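Curkby students teach a robot arm to tidy a nightstand

Curkby's robotics club has spent the spring on a problem most households solve with one elbow: the bedside drawer. The seven members want an arm that can open it, deal with the TV remote and close it again.
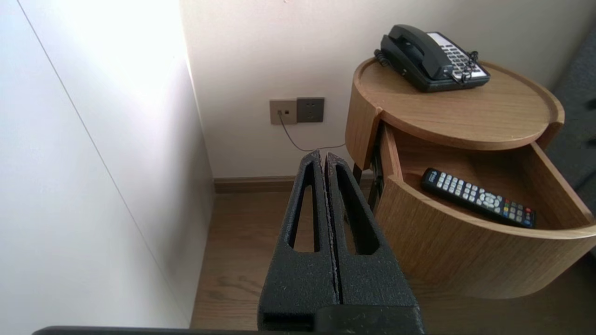 The round nightstand was Lenni Räsänen's pick. He now admits a square one would have been kinder, as a curved drawer swings out instead of sliding straight.

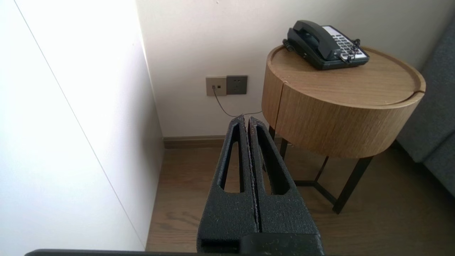 The nightstand with its drum closed and the landline phone on top.

The club has logged 146 practice runs since March. Räsänen calls 38 of them good – his standards are said to be flexible.
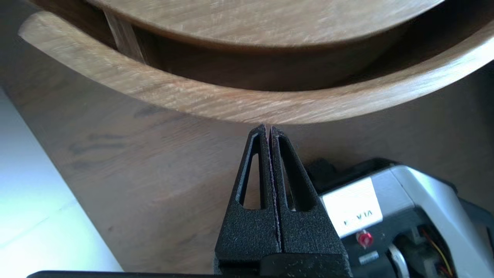
Coach Anneliese Pfeiffer is stricter. A run counts for her only if the drawer ends up shut and the phone stays put.

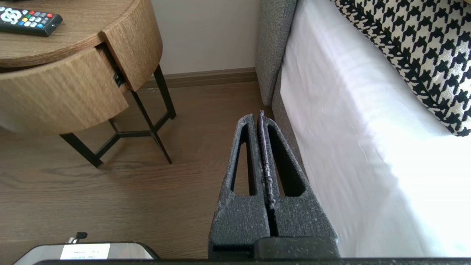 The club shows its work at the Tinach student meet on 31 May 2026, where four teams are entered. Pfeiffer has asked for a spare remote.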